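Home Notes Projects Tags About

Moving the cloth code off fixed waypoints

4 min read

I spent most of March rewriting the part of our stack that decides where the two arms go when they handle cloth. These are my notes on it, mostly so I can find them again.

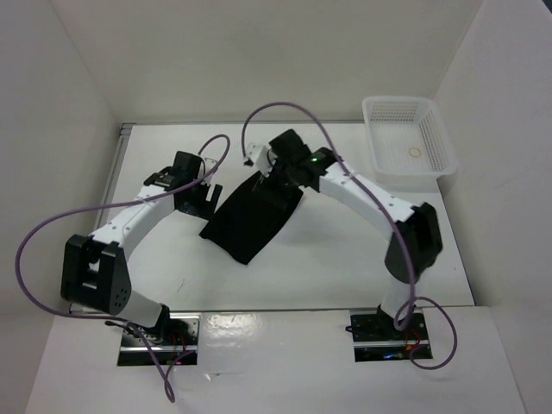
What we had before

The old planner was called Pralia. It took a list of waypoints for each arm and played them back with some timing rules between them. If the left arm had to wait for the right one, you put in a barrier, and both arms stopped there until the other one arrived.

This is fine for rigid parts. With cloth it goes wrong quickly. You grip a corner, lift it a little, and the rest of the fabric slides somewhere you did not plan for. The other arm then goes to a point where the cloth used to be and closes on nothing. We had 263 recorded runs from the old system, and when I went through the logs, most of the failures were of that type. The arm did what it was told. The target was stale.

The perception side

The first thing I changed was when the target gets computed. Before, we segmented the cloth once at the start of a run. Now a small process called Endard runs the whole time and publishes a mask and a list of corner candidates, each with a score.

A dark cloth on a white table makes the mask easy. A plain threshold would nearly do it. The corners are harder. When one end is held up by a gripper, the outline changes shape and you get false corners where the fabric bends. I tried a few filters and ended up with a simple one: a corner has to stay within a small radius for 4 frames in a row before the planner is allowed to use it. It adds a short delay and removes most of the jumping.

The grippers are black too, so they used to get merged into the mask whenever a finger was close to the cloth. I now project the gripper geometry into the camera view from the joint angles and subtract it. This depends on the camera calibration being right. When it drifts you see a thin sliver of gripper come back along one side of the mask, and that has turned out to be a decent warning that it is time to recalibrate.

Planning for two arms

The new planner is called Sầm. Khang Tô named it and wrote the first version over a weekend. I took it over after that, so any bugs are probably mine by now.

It treats one arm as the holder and the other as the reacher. The holder keeps its grip and is only allowed to move slowly. The reacher gets a fresh target from Endard at 20 Hz and replans the last part of its path each time. When the reacher has a grip, the roles can swap.

Collision checking took longer than the rest. With both arms bending in over the middle of the table, the grippers end up close together, and the upper links are curved, so the capsules we used for them were much too fat. The planner kept refusing moves that were clearly safe. I split each upper link into three shorter capsules that follow the curve. Planning got a bit slower and the refusals mostly went away.

I still do not model the cables. For now there is a limit on how far the last joint can rotate from its home position, and that is all. I would like something better, but I don't have a good idea yet.

Tooling

We log everything through Vadbridge, which stores joint states, masks and planner decisions on one clock. I added a view that shows the chosen corner next to the ones that were rejected, with the reason for each. I should have done this first. Two bugs I had been chasing for days were visible in it within an hour. One was a sign error in the right arm's base transform. The other was a timestamp taken after the image was processed when it should have been taken at capture, so every target was late.

Still open

- Corner scores drop when the cloth lies diagonally. I suspect the resize step.
- Swapping roles sometimes leaves both arms as holder. There is a timeout of 30 seconds that clears it, but the state machine needs a proper fix.
- The basket is a fixed box in the collision model. If it gets moved, someone has to edit the config by hand.

I am starting on the state machine next. The config for the basket can wait until after that.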